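Chores by machine: a gallery

Hustden, July 18, 2023

Can machines tidy up yet? Kauko Manninen spent three days at the Brirkum workshop looking at small jobs — sorting, putting away, clearing a table. Most still go quicker by hand.

Two arms and a divided tray. Three green blocks lie in the front compartment, and the right gripper is over the tray. Sorting small things is still slow work, says Isauro Barajas.
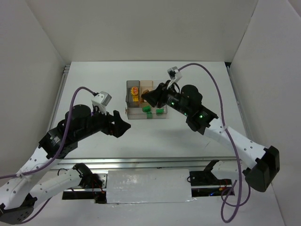 Page 52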